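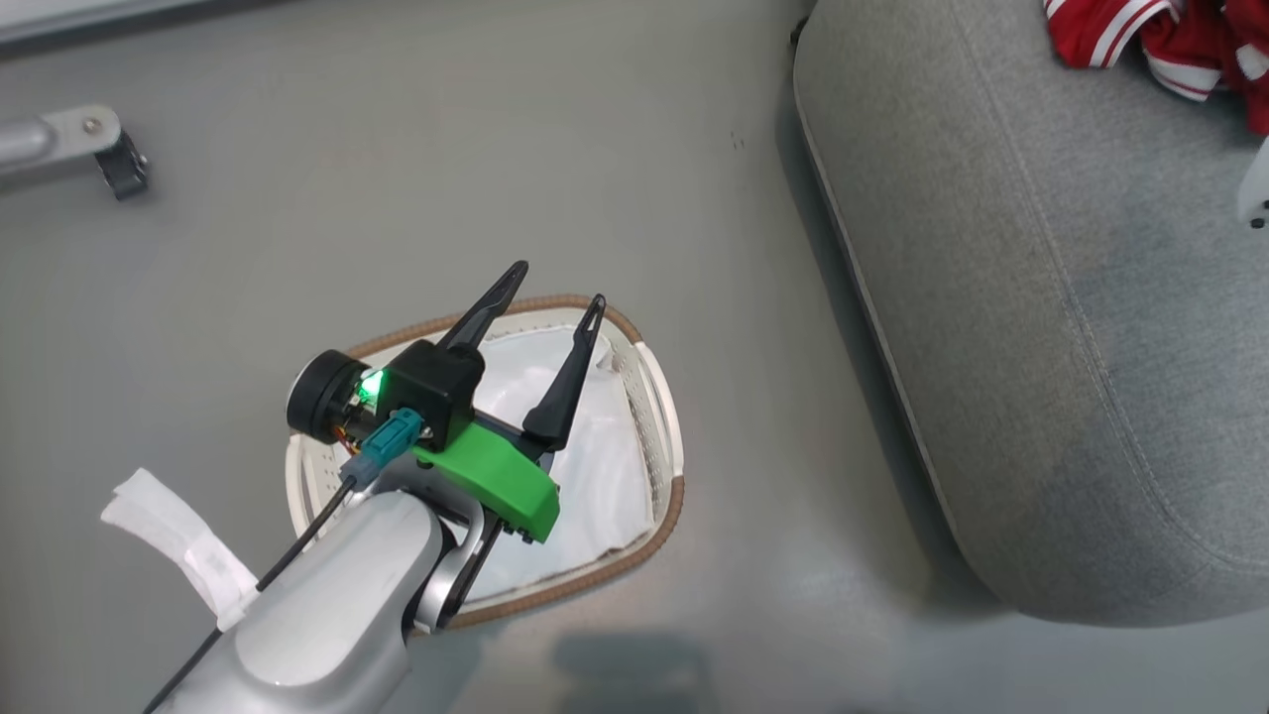
A lined basket on the floor beside grey upholstered furniture.

Enwood households asked to sort linen before July collection

Households in Enwood are being asked to sort spare sheets, towels and blankets before the winter linen collection opens on Tuesday, after last year's drive left helpers with bags of mixed goods they could not pass on.

The collection is run by the Walis Linen Exchange from its shopfront on Villca Street. Items go to families moving into rental housing, often with little more than a mattress and a few boxes.

Coordinator Hermenegildo Ventura said last year's collection brought in 1061 items, but 87 had to be thrown out because they were mouldy or badly torn.

"We're grateful for all of it," Mr Ventura said. "But a bag that's been in the garage for two winters needs to be opened at home first. If you wouldn't put it on your own bed, please don't send it to us."

He said the easiest way to get ready was to keep one basket in the lounge room for a week and drop things in as they came out of the wash. Anything still wanted could be taken back out before the weekend.

"People do a big clean-out of the linen cupboard, get tired halfway through and tip the lot in a bag," he said. "A basket on the floor where you walk past it works better. You see what's in there."

The exchange will take flat and fitted sheets, pillowcases, doonas, blankets, bath towels, hand towels and tea towels. Sheets should be folded in sets where possible, with the bed size written on a piece of masking tape stuck to the top. Curtains and tablecloths will be accepted this year for the first time.

Pillows, electric blankets and mattress protectors cannot be taken. Clothing should go to the Cimuten op shop two doors down, which has its own bins at the rear and is open until 4 pm on weekdays.

Worn towels that are clean but past household use will be set aside for the animal shelter. These should be bagged separately and marked "rags".

Laundry baskets are also on the wanted list. Mr Ventura said the exchange had run out in autumn and was now giving families their linen in shopping bags. Baskets with cloth linings are fine as long as the lining has been washed and is fully dry. Cracked plastic tubs will not be accepted.

The exchange hopes to reach 2000 items this year. It has 40 families on its waiting list, most of them needing double or queen sheets. Single sheets are in good supply.

Drop-off is from 9 am to 1 pm each day of the collection. Residents should use the side door on the laneway, as the front of the shop will be taken up with sorting tables. Parking in the lane is limited to ten minutes.

People who cannot get to Villca Street can ask for a pick-up by leaving their name and street address at the Enwood library desk. Pick-ups will be done in the afternoons, and bags should be left under cover if rain is forecast.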